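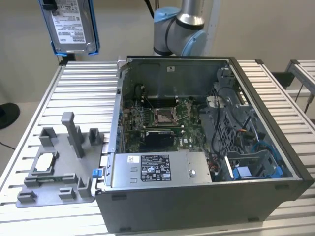

Figure 1. The cell with the case opened, the fixture plate to its left and a drive in its caddy above the table.

Deciding when to stop pushing: a contact-aware planner for desktop PC disassembly

Tímea Oláh
Final project report, robotics software stream

1. What I set out to do

The cell I inherited could already take parts out of a desktop computer and put them down somewhere else. It did this with a long script of recorded waypoints, written by a previous student and named Tremitz after a town none of us has been to. Tremitz worked very well on the computer it was recorded with. Move the case by a few millimetres and it would carry on with the same confidence, in slightly the wrong place.

My project replaces the script with a planner, Halora, that decides the order of operations, picks approach poses from perception, and watches the force signal so that it can give up politely. The hardware was off limits. So was the low-level controller, which belongs to the lab and has a comment at the top asking you to leave it alone.

2. How the software is arranged

There are three processes. Perception publishes part poses relative to the case. The planner holds a graph of parts and what blocks what. The executor turns each planned step into motion and reports back one of four results: done, missed, stuck or unknown. I added "unknown" in the second week and spent much of the term trying to get rid of it.

The blocking graph is written by hand in a text file, one per model of case. A drive caddy blocks nothing and is blocked by nothing once its catch is free, so it makes a good first target. Memory modules need their latches open. The graph for our Dell desktop fits on one screen. I had planned to learn these graphs from recorded runs, and my supervisor asked how long it would take to type one. It took an afternoon, including lunch.

3. Perception

The pose estimator matches edges against a template of the chassis, then looks for each part inside a search window. Black plastic in front of dark gaps gave poor matches, and the drive cage has a grid of openings that all look much the same to an edge detector. Early versions were often out by exactly one opening, which at least made the error easy to recognize.

The fix was dull. I anchor the cage pose to the motherboard and only let the matcher shift it by less than half an opening. Of 2,264 logged pose estimates for the caddy, 2,171 then fell inside the tolerance the gripper needs. I checked these against poses recorded by moving the arm to the part by hand, so my own hand is part of the error budget.

4. Knowing when to give up

Pulling a caddy out of a rail makes a force curve with a bump at the start and a long flat section after it. Pulling a caddy that is still latched makes a very similar bump, followed by more bump. Tremitz used a single force limit for everything. If you set it low, the robot gave up on healthy parts. If you set it high, the whole case came along for the ride.

Halora compares force with distance travelled over a short window. If force keeps rising while the part has hardly moved, the step is called stuck, the arm relaxes along the direction of pull, and the planner tries the release step again before it retries the pull. Two retries are allowed. After that it asks for a person, by printing a message to a terminal that I later learned was usually minimized.

The window length is 312 milliseconds. I would like to say this came from analysis. It came from a sweep, and values on either side did nearly as well.

5. Results on the drive removal task

I ran 27 full attempts with the case shifted and slightly turned between runs. Most finished without help. The failures were mostly on the placing side, where the executor assumed a caddy was held squarely when it had tilted in the gripper. I had written plenty of code about getting parts out and very little about what they were doing afterwards. A check on the held pose is now in the planner, after the lift and before the move across the table. It was added too late to be part of the numbers here.

The "unknown" result still turns up. In nearly every case I traced, the force log had a gap in it when the disk was busy saving camera images. The logger now writes to memory and saves at the end of the run, and I should have done that in June.

6. For whoever gets this next

The code is in the lab repository under Halora, with the Tremitz script kept beside it for comparison. Start with the replay tool. It feeds a saved run through the planner without moving anything, and it found more of my bugs than the robot did. Units are metres everywhere except in the template files, where they are millimetres. I meant to change that.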